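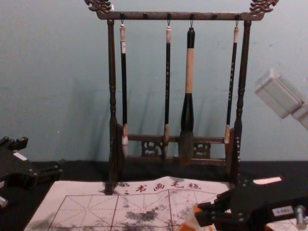
Cleaning and storing natural-hair brushes

Applies to goat, weasel and mixed-hair brushes used with ink, size or water-based paint. For oil and varnish brushes see the Solvents page.

Washing
Rinse in cool water within ten minutes of finishing. Hot water softens the glue at the root of the hair. Work the ink out from the root towards the tip with finger and thumb until the water runs clear. Black ink stains pale hair permanently and a grey tint is not a fault.
Use soap only for size or paint. A pea of plain olive soap is enough. Washing-up liquid strips the hair and leaves it brittle.

Drying
Press in a folded cotton cloth. Do not wring. Shape the point, then hang the brush tip down, clear of the surface below, so that water drains away from the glue. Allow a full night for small brushes and two for large ones. Keep away from radiators and direct sun.
Brushes without a hanging loop can be dried flat with the tip just over the edge of a shelf.

Storing
Once fully dry, a brush in weekly use may stay on the rack. Others go in a rolled bamboo mat, never in a sealed tube. Add a cedar block to the drawer and sand it lightly each August. Moths prefer goat.

Loose heads
Scrape out the old glue, dry the socket, and refit with Havari 214 or any waterproof wood glue. Wipe off the excess and leave upright for 2 days.

Split handles
Bind with waxed linen thread over thin glue. Discard if the split reaches the socket.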